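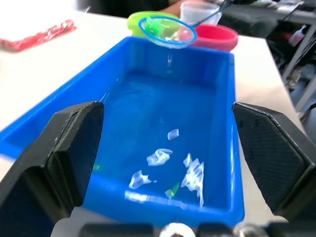 4.2 Evaluation of the Direx wrist kit

The Direx kit is sold by Kernero as an add-on for parallel-jaw grippers. It consists of a compact camera, a mounting bracket, a pair of textured finger pads and a recording package named Gilbert. The vendor lists tabletop handling as the intended use. Our interest was in tasks that involve water and thin or see-through tools, which the product sheet does not cover.

The test task was scooping and transfer. A tub of water is placed on a white table, toy fish are put into the water, and each fish is lifted out with a small hand net. Bowls and a clear cup stand on the far side of the tub. The task was chosen for three properties. The net mesh is fine and transparent, so its outline has to be found from the hoop and the handle. The toys may be partly under water. Overhead lighting produces bright reflections on the surface, and these can lie close to a toy in the camera view.

We recorded 810 episodes over 30 sessions. Lighting was left as found in the room. Camera exposure was locked at the start of each session with the Gilbert default profile, and no filter was fitted to the lens. Episodes in which the recording stopped early were discarded before labeling and are not included in the total. Labels for hoop, handle and toy were drawn by Sewwandi Barua and checked by Gerrit Leemans, who also settled disputed cases. Where a toy and a reflection touched, the boundary was drawn on the toy side.

Figure 2. Mounting of the kit as tested. The camera faces forward between the finger pads, so both fingers remain in view during the approach. Schematic, not to scale.

Placing the camera between the fingers has a cost. Part of the image is always taken up by the gripper, and objects at the sides of the work area are hidden early in the approach. We tilted the bracket by 2 degrees from the factory setting, which was the most it allowed without contact with the wrist cable. The tilt moved the far rim of the tub lower in the image and left more room for the net above it.

The bracket screws were retightened after 65 episodes, when Gilbert reported a shift in the calibration pattern. A thread-locking compound was then applied and the warning did not return. The kit manual gives no torque value for these screws. Kernero supplied one on request, and it should be added to the printed manual.

The same task was repeated with the Gosow bracket, which holds the camera outside the left finger. Results for both mounts are compared in Section 4.3.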